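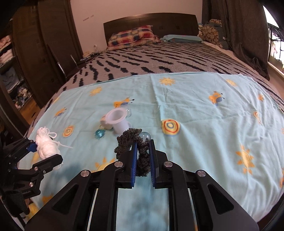
1/ Rostport v Cabrera, field hockey, Thu 17 May

Long thread from me on last night's game, one post at a time. I watched from the stand on the clubhouse side, so anything that happened in the far corner is my best guess. Final score was Rostport 2, Cabrera 2.

2/
Lineups first. Rostport kept the same eleven that lost at Uremel. Cabrera made two changes, both in midfield, and moved Selvaraj Talukder from the left side to center half. He played there as a junior but I hadn't seen him there this season.

3/
Cabrera had the ball for most of the first quarter and did very little with it. They passed it across the back, tried the right side, came back and tried it again. Rostport sat in a half press and let them do it. One circle entry in the first ten minutes, and that was a bad trap by the Rostport right back.

4/
First goal came from the first Rostport attack worth the name. Long overhead from the back, a clean pick-up on the left, and the cross went in at knee height. The Cabrera keeper got a pad to it and it dropped in front of her captain, who swung and missed. Tap-in. 1-0 Rostport.

5/
Cabrera asked for a foot in the build-up. I didn't see one. The umpires talked for a while and gave the goal, and I think that was right.

6/
Second quarter was better to watch. Talukder started carrying the ball himself instead of looking for the pass, and Rostport didn't have anyone who wanted to go and meet him. He won the first corner of the game that way. The injection was poor and they had to rework it, and the shot went wide.

7/
Second corner, same routine, better injection. Low drag to the keeper's right, off the post runner's stick and in. 1-1. It was a good strike but the runner on the post has to leave her stick flat there, and she lifted it.

8/
Correction to the above before I get replies: it's a mixed league, so yes, both teams have men and women on the field. A few people asked me last time.

9/
Half-time 1-1. The line for coffee was long and I missed the restart.

10/
I'm told I missed a green card for Rostport. When I sat down they were one short and defending with everyone behind the ball. Cabrera got nothing from those two minutes. They kept going down the middle where all the bodies were.

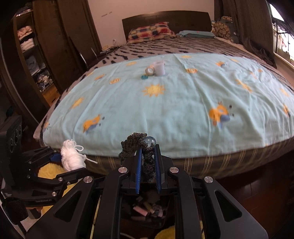

11/
That was my main complaint about Cabrera all night. They have two quick wide players and they hardly used either of them. The one on the right stood on the sideline with a hand up for most of the third quarter, and the ball went past her to the other side again and again.

12/
When they did go wide, they scored. Talukder to the right wing, one touch inside, reverse-stick shot from the top of the circle. Keeper unsighted. 2-1 Cabrera, late in the third.

13/
Rostport changed shape for the last quarter. Three at the back, an extra forward, and a full press on every free hit. It was risky and Cabrera should have punished it. They had a two on one with the keeper and the forward held it too long. Stick tackle, cleared.

14/
The Rostport equalizer was a penalty stroke. Ball on the line, stopped by a body, no argument from anybody. The stroke went high to the left and the keeper went the other way. 2-2 with four minutes to play.

15/
After that both teams looked happy enough with a point. There was one more Cabrera corner right at the end, which was charged down by the first runner. Brave running. She took it on the shin guard and got up again.

16/
Player of the game for me was Talukder. 44 club games now and I think center half is where he should stay. He gives the ball away sometimes — he did it twice in his own 25 last night — but he also gets it back, and the team moves up the field when he has it.

17/
For Rostport, the keeper. Couldn't do much about either goal and made a very good save with her left foot in the third quarter that I forgot to mention in its place.

18/
Table: the draw doesn't help either side much. Flullow are still top with a game in hand, and Uremel go above Rostport if they win on the weekend. Cabrera stay where they were.

19/
Cabrera play Flullow at home next. Rostport have a free week and then the rearranged game, which has been moved to June because the turf at Uremel is being repaired. I'll be at the Cabrera one and will post the lineups when they come out.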